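Keep the Laundry Room

The owners of our building on Menzies Street want to turn the basement laundry into storage lockers. Each apartment would get a stacked washer and dryer in the hall closet, and the rent would go up to pay for it. Most of my neighbors are in favor. I am against it, and I have lived here long enough to have carried a lot of wet towels up the stairs.

A machine of your own is convenient. I grant that. You can run it at midnight in your socks. But the closet it would take is the only closet in a one-bedroom here, and the letter we got in February says nothing about where the coats are supposed to go.
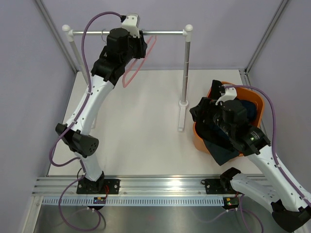

What it costs

A load downstairs costs 2 dollars to wash, and I dry most things on a rack. I do two loads a week. The letter puts the new charge at 385 dollars a year, which comes to far more than I spend now, and I would pay it whether I washed anything or not. A family of five might come out ahead. The retired people on the first floor will not.

Then there are repairs. When a machine breaks in the basement, there are others. When the one in your closet breaks, you call the office and wait. My sister's building in Drornberg made this change, and she spent part of last winter hauling bags to the Trarnen Laundromat across town.

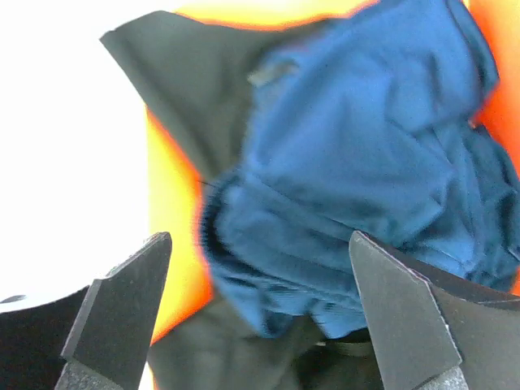 What else goes on down there

I don't want to make the basement sound better than it is. The light is bad and people leave their clothes in the dryer for hours. Still, it is where I learned that the couple above me had a baby, and where I found someone to feed the cat. We have no lobby to speak of, and the elevator ride is too short for more than a nod. Take away the laundry and the only shared room left is the one with the trash bins.

Builders seem to think of any shared room as a problem to be fixed.

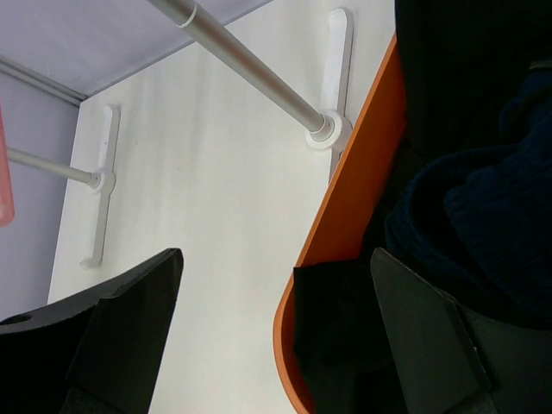
The lockers would rent for extra, of course, and I expect they would fill up. People own too much. But there is a self-storage place two blocks away with plenty of units open, and there is no other laundry within walking distance.

My own proposal is dull. Put in better lights, replace the two oldest dryers, and add a folding table. Ask the tenants again in a year. The meeting is on Friday in the basement, next to the machines, and I plan to bring a load with me.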